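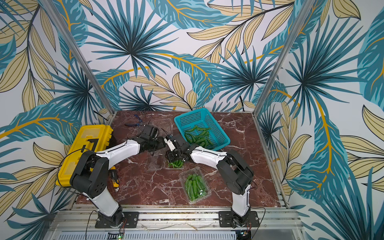 Photo: Selma Jurić / Dervishi

Ticket: Label printer drops jobs after stock import
Site: Clulgate
Opened by: Ankica Dimitrov
Assigned to: Hrvoje Petkov
Status: Closed

Reported: Printer on the packing bench stops partway through the produce labels. Queue shows the job as complete. Restarting the printer clears it until the next import.

08:40 Reproduced. Import file from Nekach has 2,005 rows. Printing stops at row 300 on every run.

09:15 Swapped the USB cable and moved to another port. No change.

09:50 Split the file by category. Bread and dairy print in full. Vegetables stop early - same product each time, green chili peppers, bagged. 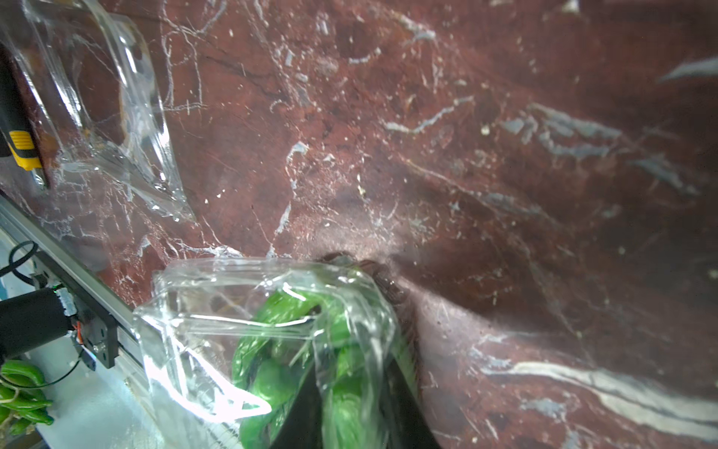 Green chili peppers in a clear plastic bag.

10:20 Product name for that row contains a line break, pasted in from the supplier sheet. The driver reads it as end of job. Removed the break by hand and the category printed through.

11:05 Declan Whitcombe confirms the Clakescombe site has the same row and the same fault. Applied the same edit there.

13:30 Added a step to the import script to strip line breaks from name and description fields. Full file printed in 4 batches, no stops. Retries can take up to 3 minutes if the queue is not cleared first.

Open item: Bujar Vlachou to ask Nekach to correct the source sheet.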